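Sorting small motors and boards: bins, boxes or bags?

Reading time: 2 min
Print | E-mail

mastia_mo wrote:
Right, I've finally had a go at the parts bench. I bought a job lot in September (37 quid, no regrets!) and it had been sitting in a carrier bag ever since, motors and leads and boards in one big knot. So now it's yellow plastic bins, two either side of the table, with a steel tray in the middle for whatever I'm sorting. Little motors get a bin to themselves, leads left on.

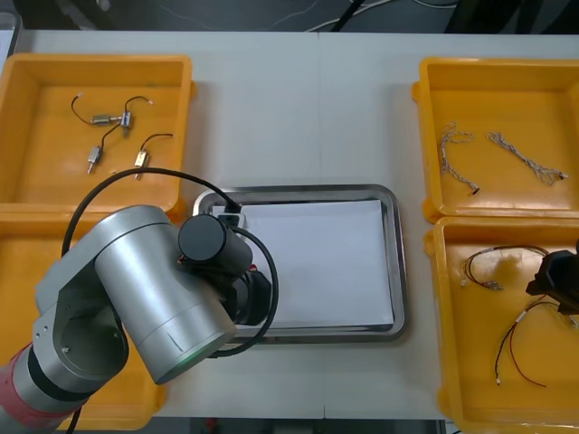

RE: Sorting small motors and boards

hiebert37 wrote:
Looks tidy, but I'd never keep motors together with the wires on. Give it a month and they'll be knitted. I twist each pair of leads and put a bit of masking tape round, then they go in a Hirkum drawer unit with 6 drawers. Mine's lasted years.

mastia_mo wrote:
Tried drawers, hated them! I forget what's in them and buy the same thing twice. With an open bin I can see the shafts and grab the one I'm after. Fair point about the tape though, I might pinch that.

Boards are another matter. I don't want dust and swarf on those, so they go in a yellow box with a hinged lid. The red round one went in first and I'm hoping to find its mates at the bottom of the bag. The plastic's a bit scuffed but the box was free, so I can't grumble.
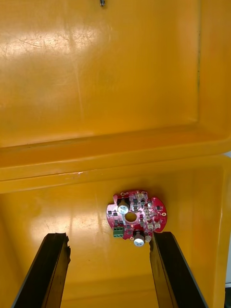

Debashish Mollah wrote:
Bare boards in ordinary plastic would make me nervous. Static is the worry, more than dust. Get some of the silvery bags, they cost pennies, and put the bagged boards in your box. I wouldn't bother for motors.

hiebert37 wrote:
Oh, not the static thing again. I've kept boards in ice cream tubs for years and never lost one.

Debashish Mollah wrote:
Or you've lost a couple and blamed something else :) Up to you, but bags are cheaper than boards.

mastia_mo wrote:
Bags ordered, and a roll of masking tape, so you've both cost me money. Does anyone label by voltage or just by size? Half of these have no markings I can read.

hanonen_shed wrote:
Size first, then voltage if you ever find out.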